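Chapter 7
Guest Room Servicing: Floors, Litter and Soft Furnishings 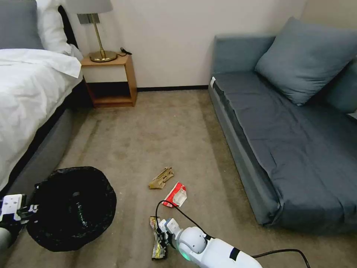
Figure 7.1 Bedroom floor between bed and sofa, with litter on the carpet and a round black bin beside the bed.

7.1 Scope of the chapter

Servicing a bedroom is divided in this book into three stages: clearing, cleaning and resetting. Chapter 6 dealt with linen. The present chapter deals with the floor and with the furniture that stands on it or borders it. Bathrooms are treated separately in Chapter 8.

Clearing means the removal of everything that does not belong to the room. It comes before any work with a vacuum cleaner. Paper, wrappers and similar items block the suction head, and small hard objects can damage the brush roller. Litter is therefore picked up first, and the bin is emptied last, once the whole floor has been checked.

7.2 Terms used

Open floor: carpet that can be reached without moving furniture. In Figure 7.1 this is the strip running between the bed and the blue-grey sofa.

Margin: the band of carpet within 40 mm of a wall, skirting board or bed base. Margins collect dust faster than open floor and are cleaned with the narrow nozzle.

Overhang: any part of a duvet, throw or curtain that hangs over the furniture or floor beneath it. A corner of the duvet in Figure 7.1 hangs towards the nightstand. Overhangs are lifted before the margin is inspected.

Open compartment: a shelf space without a door, such as the lower part of the nightstand. The back of such a space is often in shadow and should be checked with a torch.

7.3 Order of work

The order given below is that of the Zindgate training scheme, as revised by Thérèse Lachance. The Hollik method, described in section 7.6, starts at the window and differs mainly in its treatment of the sofa.

Step 1. Place the bin within reach of the area to be cleared.
Step 2. Pick up litter from the open floor, working from the far wall towards the door.
Step 3. Lift overhangs and check the margins on both sides.
Step 4. Check open compartments and the floor behind the nightstand. Lamp cords are left connected.
Step 5. Empty the bin and fit a new liner.
Step 6. Vacuum the open floor, then the margins.

Items of possible value are not treated as litter. They are bagged, labelled with the room number and entered in the lost property book before Step 5.

7.4 Time allowances

The Dmytriv survey recorded 738 room services in hotels with up to 400 beds. Clearing was timed separately from vacuuming. The results are set out in Table 7.1 and are used in the staffing exercises at the end of the chapter.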